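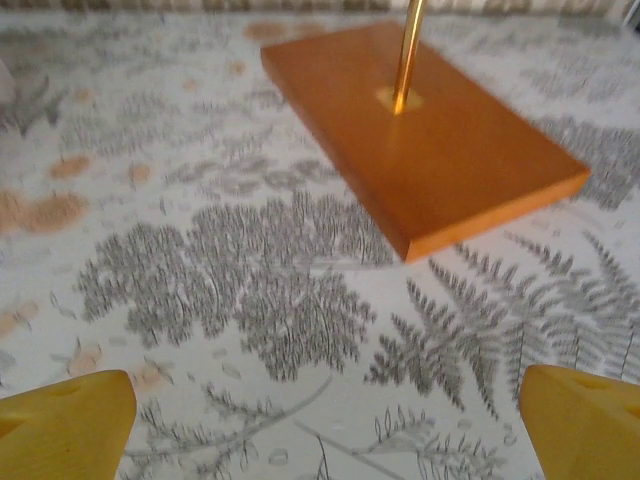

The orange base with the brass-coloured rod, on my ferny cloth

Sorting kids' blocks by colour — worth it, or am I kidding myself?

Posted by Daiane Fontes

Hi all! I've started putting our blocks into three open bins by colour (blue, orangey-brown and pink) and it looks gorgeous for a bit, then there are strays all over the table again. I also want to stand something on that orange wooden base so the kids know where finished builds go. Do you sort by colour or just tip the lot in together?
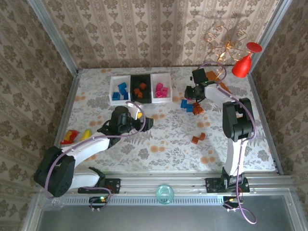
Photo: Daiane Fontes

Bins are at the back, blue in the left one. The cloth is pretty but oh boy, small bits vanish on a busy pattern.

Kálmán Illés
Colour, every time. We have 1,310 blocks (my daughter tallied them one wet Thursday) and colour is the only system a four-year-old will follow. I'd keep the middle bin black like you have — easy to say "browns in the dark one". Bring the bins closer to the front, though. Mine quit tidying the minute they had to stretch.

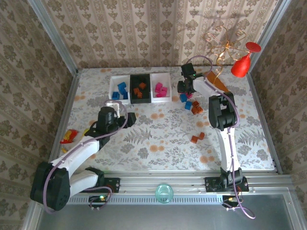
Three bins: blue, orange-brown, pink

And maybe swap the cloth for a plain one while they play. I keep my good one for February when Mum visits.

Baran
just use one big tub mate. took us 7 minutes to pack up last night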